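How to Clean and Store Your Cleaning Tools
Written by Nabila Pattinasarany
Jul 11, 2019

Many people clean the kitchen and the bathroom every week, but they forget the tools. A brush that is put away dirty will make the next job harder. In this tutorial I show how I wash my brushes, bottles and gloves, and how I keep them together in one bin.

What you need

A bucket
Dish soap
White vinegar
An old comb
A dry towel
One large bin for storage

Step 1. Empty the bin

Take everything out and put it on the towel. Throw away bottles that are finished and gloves that have holes. Wipe the floor of the bin with a damp cloth, also in the corners, where sand and hair like to stay. Let it dry with nothing inside.

Step 2. Wash the brushes

Pull out the hair and threads with the comb. Mix 200 ml of vinegar with 800 ml of warm water in the bucket and put the brush head in it. Only the head should go under the water — if the handle is hollow, it can fill up and drip for days. Wait one hour, then rinse well under the tap. Please do not add bleach to this mix, it is dangerous together with vinegar.

If the tufts still feel sticky, rub in a little dish soap with your fingers and rinse again. 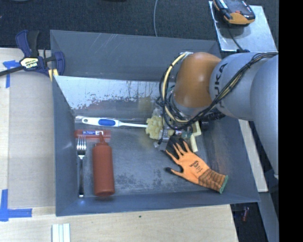 Long brushes need more thought than short ones when you store them. In a deep bin I lay them flat along one side, so the small things can have the rest of the floor. A handle with a round hole near the end, like the one on this white and blue brush, is also good for hanging, and I would use the hole at least until the brush is dry. Thick tufts like these cream-yellow ones keep water in the middle for a long time, even when the outside feels dry already.

Step 3. Wash the gloves

Put the gloves on and wash them with soap, the same way you wash your hands. Rinse, take them off, and hang them with the fingers up. When the outside is dry, turn them and dry the inside too. My neighbor Deisy Echeverri puts a little baby powder in hers, but I do not like the smell.

Step 4. Check the bottles

Wipe each bottle, close the cap strongly and stand it on a piece of paper for ten minutes. If you see a ring on the paper, the bottle leaks and should not go back in the bin. Never pour a cleaner into a bottle that has another label.

Step 5. Put everything back

Long tools go first, then bottles, then gloves on top. I repeat all the steps every 2 months, and I wash the brushes more often in April, when I do the windows.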